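Top-freezer refrigerator

A top-freezer refrigerator is a household refrigerator with its freezing compartment above the fresh-food section. The layout is the oldest still in common sale and has survived several decades of being called outdated, mostly by people selling something wider.

Cold air is made in the upper compartment and let down through a duct. The arrangement is cheap to build and puts the vegetables at shin height, where they are easily forgotten.

Door bins are the warmest part of the cabinet. Manufacturers have traditionally molded egg racks into them anyway. Drinks keep well there, and condiments appear to keep forever.
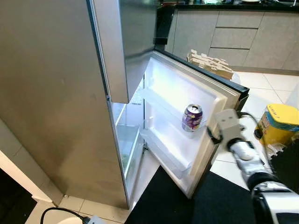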